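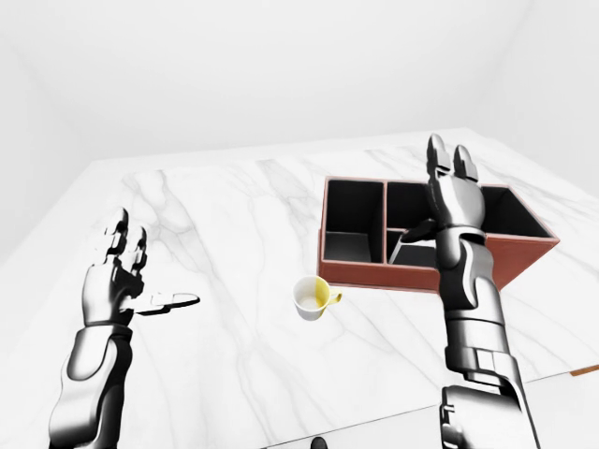 **How much practice does an operator need before glove teleop episodes are good enough to train on?**

In our case the cutoff came at 203 episodes per operator. Everything before that was recorded, tagged as practice, and kept out of the training set. Task is a simulated desk: two arms with humanoid hands, pick up a small item and put it in a given compartment of a desk organizer. Control is through Ondside gloves with wrist trackers, one operator driving both arms.

The main symptom of an unpracticed operator is hesitation above the rim of the box. The hand arrives, stops, drifts a little, and then goes in. The policy learns the stop very well. It learns the going in less well. If anyone has a different cutoff for a similar task I would like to compare.

*pinion_drift*

---

**hexkey**

203 seems high. We ran the same kind of insertion on the Suvska hands and saw no difference in policy success after the first 99 episodes from a new operator. What are you measuring? If it is pause length only, you can trim pauses in post and keep the data.

---

**pinion_drift**

Pause length, plus wrist path length divided by straight-line distance. Both flatten out at the same place for all our operators.

Trimming was the first thing we tried. Cutting a pause leaves a jump in the finger joints, because the operator's fingers keep moving while the wrist is still. You can filter the jump out, but then the grasp timing is wrong relative to the wrist.

I should also say that our resets are randomized and the episode starts with both hands at the table edge, palms up off the surface, nothing held.
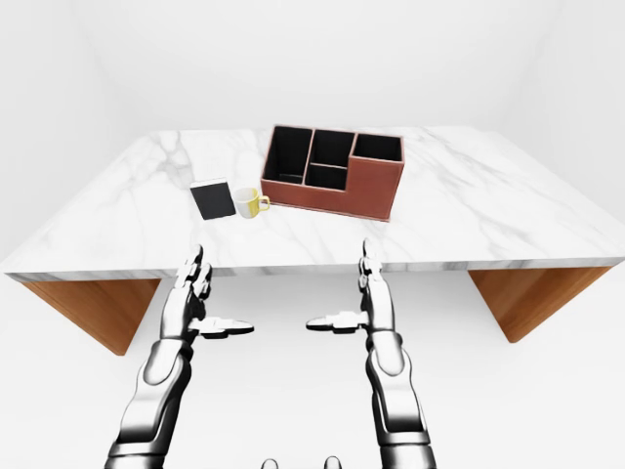 The start pose matters more than I expected. We used to let operators begin wherever their hands happened to be after calibration. The first second of each episode was then a different correction every time, and the policy would sometimes reproduce one of those corrections halfway through a task. With a fixed start the spread in the first 30 timesteps is small enough to ignore.

The other rule is that the idle hand stays idle. If the right hand does the placing, the left is held open and still. New operators move it without knowing.

---

**Amândio Barros**

I disagree with the idle hand rule. Freezing one arm gives you a data set in which that arm has no variance, and the policy has no idea what to do when it ends up somewhere else. At Neves we let it drift and add noise on top. Recovery is better. I would lock the idle arm only if the controller masks it from the loss, and you haven't said that it does.

---

**pinion_drift**

It is not masked. Fair point about recovery. We inject noise on the idle arm at training time, and that covers small offsets. I have not tested large ones.

My objection to natural drift is that it correlates with the active arm. The operator leans, both trackers shift, and the policy picks up the coupling. I have 3,000 episodes from April with drift in them and the coupling is plain in the joint plots.

---

**hexkey**

That is a tracker problem. Mount the reference on the operator's chest and the lean subtracts out. No retraining needed.

---

**pinion_drift**

Tried on Friday with one operator. It removes most of the translation. Rotation is still there when they twist to look into the box, and they twist on nearly every placement. The compartment walls are black inside and the headset gives poor depth on them, so people move their heads to judge how far down they are.

Adding a contact tone helped. It sounds when any fingertip touches the organizer or the item. With the tone on, operators release lower and we get fewer drops from height. I'd still like to know how others deal with release depth, particularly when the hand itself hides the compartment.

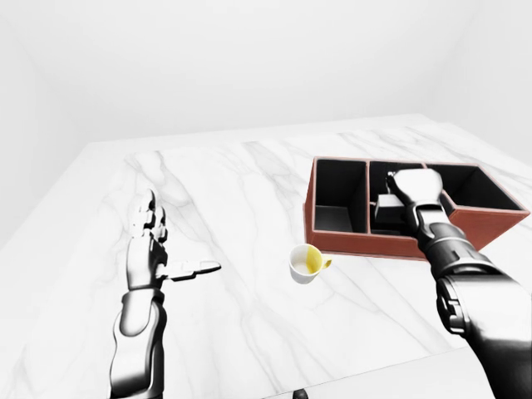 lowpass_lena asks whether a second view is out of the question. A small inset from the side, shown only when the wrist is inside the box volume, fixed the release depth for her team at Onville. The operators stopped twisting too, so it may take care of the rotation coupling without touching the trackers. The policy never gets the side view, only the operator does.

---

**Amândio Barros**

Careful with that. If the operator acts on information the policy can't see, the demonstrations contain decisions the policy has no way to explain. Release height will look random to it.

---

**lowpass_lena**

True in principle. Our policy gets fingertip contact as an input, so it has another way to find the floor. Without contact input I would expect the problem you describe.

---

**pinion_drift**

We log contact but don't feed it in. I can add it without recording anything new. Plan is to train once with contact and once without on the same 3,000 episodes, then record a batch with the inset and compare release heights. Idle arm stays locked for now so that only one thing changes. Amândio, if you can post your noise settings I will run those after.

---

**Amândio Barros**

Will post them tonight. They are per joint, and the wrist values are larger than you will want to start with.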